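Search this site
Kids' Corner > How Things Work > Around the House

How does a drawer work?

By Kusum Nautiyal
18 March 2018

You probably open a drawer every day. You pull the handle, it slides out, you get your socks or a spoon, and you push it back in. It is easy to forget that a drawer is a kind of machine with a moving part, and that somebody had to measure it very carefully.

A drawer is a box with no lid. It has a bottom, two sides, a back and a front. The front is the piece you see when the drawer is shut, so it is often made from nicer wood than the rest. The box lives inside a bigger box called the carcass. That is the old furniture maker's word for the body of a cabinet.

The drawer has to be a little bit smaller than the hole it goes into. If it is too big, it jams. If it is too small, it wobbles from side to side and can twist and get stuck on a slant. The gap on each side might be no thicker than a coin.

What helps it slide?

When two things rub together, they slow each other down. This is called friction. Rub your hands together quickly and you will feel them get warm. That is friction too.

In an old chest of drawers, the wooden sides of the drawer rest on strips of wood called runners. Wood rubbing on wood makes quite a lot of friction. People used to rub candle wax on the runners to make them slippery, and it still works well today.

Many newer drawers have metal slides instead. Inside some of these are small steel balls that roll as the drawer moves. Rolling takes much less effort than rubbing, so even a heavy drawer full of saucepans can be opened with one hand.

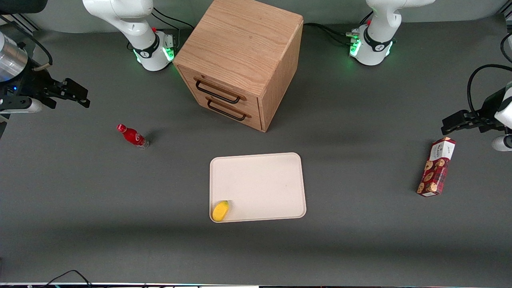 Handles come in different shapes. A knob is small and round and you pinch it with your fingers. A bar handle is a long piece, often metal, with space behind it so your fingers can hook around. Some drawers have no handle at all, just a hole or a groove cut into the front.

Where you pull makes a difference. If you pull a wide drawer from one corner, that side comes out first and the drawer turns slightly in its hole. Pull from the middle and both sides move together. Very wide drawers sometimes have two handles, one for each hand.

Why do wooden drawers stick?

Wood takes in water from the air. In damp weather it swells, and in dry weather it shrinks again. You can't see it happening, but a drawer that slid well all winter may be hard to open in a humid summer. Ingvild Eklund has been making cabinets for 13 years, and she leaves a slightly bigger gap when she knows a cabinet is going to a house near the sea.

She also looks at the grain, the pattern of lines in the wood. Grain shows which way the tree grew. Wood swells mostly across the grain and hardly at all along it. Oak has grain that is easy to see, and it is a favourite for furniture that gets a lot of use.

Try it yourself

You will need an empty matchbox or another small box that slides, and a candle stub (not lit).

Push the tray in and out a few times and feel how much it rubs. Now rub wax along both outside edges of the tray and try again. Does it move more easily? Next, push the tray from one corner only - what happens?

Stay safe

Never climb on open drawers. Their weight and yours can pull the whole cabinet forward. Tall chests should be fixed to the wall, and that is a job for a grown-up. Keep your other hand clear when you push a drawer shut.

Words to know

Carcass: the body of a cabinet.
Friction: the force that slows things down when they rub.
Grain: the pattern of lines in wood.
Runner: the strip a drawer slides on.

9 comments
90 shares
Filed under: Home, Wood, Forces and Motion, Ages 7 and Up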